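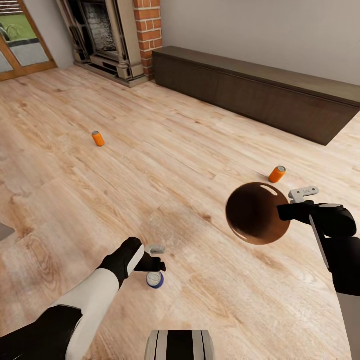
How to fix a squeaking wood floor from above

When I moved into my flat, the floor in the corridor made a noise at every step. I am not a carpenter, but I have now repaired three floors, my own and two for friends, and I want to write down the method so you can do it in one afternoon.

First, find the place. Walk slowly in socks and ask a second person to listen with the ear close to the floor. Mark each noisy point with a small piece of painter's tape. Do it in the evening, when the street is quiet. Gilang Hutapea, who helped me the first time, put the tape only where he heard the noise, and later we saw that the movement was one board further. So press also on the neighbor boards before you decide.

Second, find out which kind of floor you have. Solid boards on joists can be screwed. A floating floor must not be screwed, it has to move a little with the seasons. If you are not sure, take off a heating grille or a door threshold and look at the side of the board.

For a floating floor, try these steps in this order:

1. Vacuum the joints well. Sand between two boards is a very common reason for the noise.
2. Put a little talcum powder on the joint and work it in with a soft brush. Walk on it for some minutes, then wipe away the rest.
3. Remove the baseboard on one side and check the gap to the wall. If the boards touch the wall, they have no space and push against each other. Cut back the edge with a multitool and put the baseboard again.

For solid boards, find the joist first. The old nails show you the line. Drill a thin pilot hole through the board, and a wider, shallow one on top for the screw head. Turn the screw in slowly and stop when the board does not move anymore – too much force can split it. Fill the hole with wood filler in a matching color and let it dry overnight before you sand.

I buy the screws from Ortner in a box of 100. In my corridor I used 32 of them, so the rest went to my neighbor Roswitha Zwahlen for her stairs.

Please do not pour oil in the joints. It makes a stain, and the dust sticks to it.

If the noise comes back only in winter, the air is probably too dry. Measure the humidity before you take the tools out again. My own floor was silent until September, then one board near the kitchen door started again, and a bit of powder was enough.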